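Resetting the zero on the small arm, and what I changed in the model

The yellow arm has been in Tirneo since September, and until last month I had not touched its joint zeros. Tirneo is my own simulation set-up: one room, one table, one drawer cabinet and whatever is bolted down that week. I run everything there before I run it on the bench. These are my notes on getting the two to agree again. 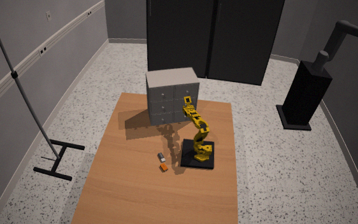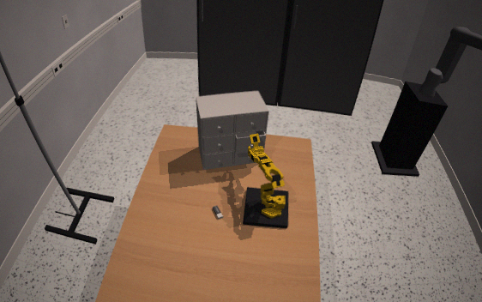
The base plate is where I start every time the simulated arm and the bench arm disagree. All other positions in the file are given relative to it, so an error there turns up everywhere and looks like something else. On the bench mine had crept 22 mm towards the near edge over the summer, and I had been blaming the shoulder. The plate in the model is the square black one under the yellow base, to the right of the middle of the table, with the cabinet standing at the far side and the forearm reaching up and left to the right-hand column of drawers. At that reach a small rotation of the plate matters more than a small slide. I now measure two corners of the plate against the table edge and enter both. One corner and an assumed right angle was how I got into this.

Order of work

I do the plate first, then the joint zeros, then the cabinet, then the gripper. I have tried it with the cabinet before the joints and had to do the cabinet twice.

With the plate fixed, I drive each joint on the bench arm to its mechanical stop at low current, note the encoder reading, and back off to the nominal zero. The shoulder stop came in at 988 counts. The value in the file was ten counts lower. That is a small angle at the joint, but with the arm stretched out it is enough to put the gripper beside a knob when it should be around it. The elbow was fine. The wrist was fine once I had tightened the horn screw, which had worked loose, and I repeated the wrist reading twice after that to be sure it had settled.

The motors on this arm keep their offset in the controller, and Tirneo keeps its own copy in the robot file. I used to correct whichever was easier to reach. The result was two sets of corrections, partly cancelling each other. The controller now holds the offset and the robot file holds zero for every joint. If the bench arm needs a correction it is made in one place and logged with the reading before and after.

The cabinet

The cabinet model came from Odel, a folder of household parts I have been building up for a few years. It has two columns of three drawers, with a round knob for each. The drawers slide on prismatic joints with a damping value and a friction value, and the defaults I had given them were far too free. A light push on the front of the cabinet would set a drawer moving by itself.

I hung a spring balance on a knob of the real cabinet and pulled until the drawer moved. It took 214 grams, read off at the point where the needle dropped back. I took the same reading on the other five drawers, found two that were stiffer, and waxed those. It was simpler than giving the model six different friction values. The damping I set by eye, comparing how far a drawer runs on after it is let go.

The part that took longest was collision shape. Odel stores each drawer as a solid box, which is cheap to compute and useless if the gripper has to go over the front edge. I replaced the boxes with five thin slabs per drawer: front, back, two sides and a bottom. After that I had to lower the time step, as the gripper tip could pass through a thin slab in one step if the arm was moving at full speed. The run is slower now. I have accepted that for drawer work and kept the old boxes in a second file for anything that leaves the cabinet shut.

Check that the gap between a drawer front and the carcass is larger than the contact margin in the solver. Mine was smaller. Each drawer was touching its own frame from the first step, and the whole cabinet shivered slightly on the table. It did not show at normal playback speed. I found it in the contact list, which had entries before the arm had been sent anywhere.

Lighting

I left the lighting alone for a long time on the grounds that it has nothing to do with the arm. It does if a camera view is used for anything. The light in this set-up throws a hard, jagged shadow of the arm on the wood, running down past the left corner of the plate, and the small grey and white object lies close to it. My first object finder picked up the edge of the shadow more often than the object. I cured it by training with the light in several positions. Softening the shadow also worked in the model, but the lamp over the bench is a bare one and gives a hard shadow too, so I put it back.

The orange block gave no trouble under any light I tried.

The second arm and the rest of the room

The dark grey arm on the pedestal is loaded but not driven. I keep its joints locked in the room file. Locked is different from uncommanded: before I locked them, the solver was spending time holding the arm up against gravity, and the joint errors were being written to the same log as those of the yellow one. If a log looks twice as long as it ought to, this is worth looking at.

The wardrobe, the stand, the trunking and the skirting have no collision shapes at all. They are scenery.

Running it in

After the changes I ran a fixed sequence: from rest to the upper right drawer, then the one below it, then back to rest. I left it going overnight and had 3668 cycles in the log by the morning, with no drift in the end position that I could separate from rounding. The same sequence on the bench I ran for one evening. The shoulder motor got warm to the hand and the zero moved by one count, which came back after it had cooled.

I compare the two with Drenia, a short script that reads both logs, lines them up on the first movement of the shoulder, and plots the difference per joint. It assumes both logs use the same rate. The bench controller drops a sample now and then, so I now resample before comparing. The earlier plots, which showed the elbow lagging more and more through the run, should be ignored. I have left them up in the older post with a note.

Still to do

The gripper closing force in the model is a guess. Ji, the little load cell board I built for this, gives a reading that depends on which way up it is held, and I want to sort that out before I put any number from it in the robot file.

The plate on the bench is now held with four screws through the table. It was two clamps before. I will measure the corners again in a month and add the figures to this post.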